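Pre-run check, arm cell 2, Jondale bench
13 Dec 2020
Checked by: Gaetano Palumbo
Method: Bevis grasp trials, wrist camera policy, 200 attempts per condition

E-stop, bench side: OK. Arm halts and holds position.
E-stop, pendant: OK. Cable jacket worn near the plug, replace before April.
Speed limit in software: set to 80 mm/s. Matches the protocol.
Gripper force limit: OK.
Finger tip screws: one was a quarter turn loose. Tightened and marked with paint pen.
Wrist camera mount: OK. Focus not touched.
Wrist camera exposure: locked. Auto exposure was still on in the last set, and 13 attempts had to be thrown out.
Work surface: wipe between conditions, not between attempts.
Guard panel, left: latch stiff but closes. Comment passed to O. Orlandini.
Logging: Hellow recorder starts with the arm. Clock offset checked, OK.
Disk space: almost full. Move the Gidey runs off before starting.

Comments: Success is scored from the log and the wrist video together. If the two disagree, mark the attempt "unclear" and leave it in the count. Do not rerun it. Changing finger tips partway through a condition means starting that condition over.

Result: cleared to run, with the cable noted.

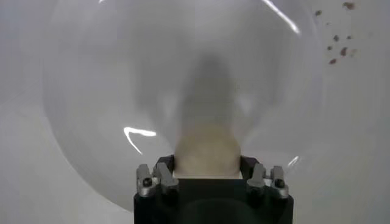 Who can restart the arm after an emergency stop?

The operator named on the day's sheet, once the guard panels are closed and the cause of the stop has been written down.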